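3.2 Surface materials and cleaning effort

The households in the Markinitz sample differ very much in the age of their furniture, but less in the materials they touch every day. For this reason we grouped the surfaces by finish and not by room. Two groups were large enough to be treated separately: smooth molded plastic, and textured mats or covers. 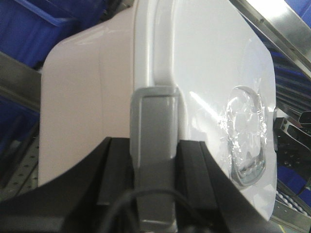
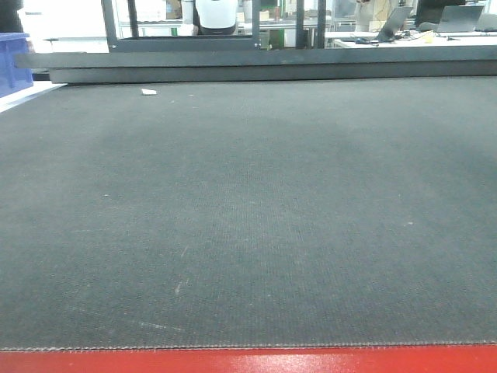
Figure 6. Two finishes from the study: a glossy white plastic housing or cover (first), and a dark gray textured mat with a red edge along one side (second).

3.3 Procedure

Each household received a notebook and was asked to write down every cleaning of a listed surface during 30 days in April and May. The entry had to include the time of day, the product used, and the reason for cleaning. We did not give any advice on how often a surface should be cleaned, as earlier work in Goltuvmont showed that such advice changes the behavior for several weeks.

Of the 300 notebooks sent out, 51 were returned with fewer than half of the pages filled in. These were kept for the analysis of reasons but were removed from the analysis of frequency. Households which used the Prurnico cleaning calendar before the study were asked to stop using it. Whether they really stopped, we could not check.

The reasons were coded by two readers who worked separately. Where they disagreed, the entry was read again by both together. The most difficult entries were those with only one word, such as "dusty" or "guests". We decided to code "guests" as a social reason even when the writer may have had visible dirt in mind.

3.4 Visible dirt and remembered dirt

Participants often wrote that a light, shiny surface "shows everything", while a dark surface was described as "forgiving". However, pale marks and small specks can be easily seen on a dark gray material, as in the second picture of Figure 6. The Lundgren scale, which has only one item for color, does not separate these two cases. We therefore added a question on the contrast between the dirt and the surface, and we report its results apart from the main score.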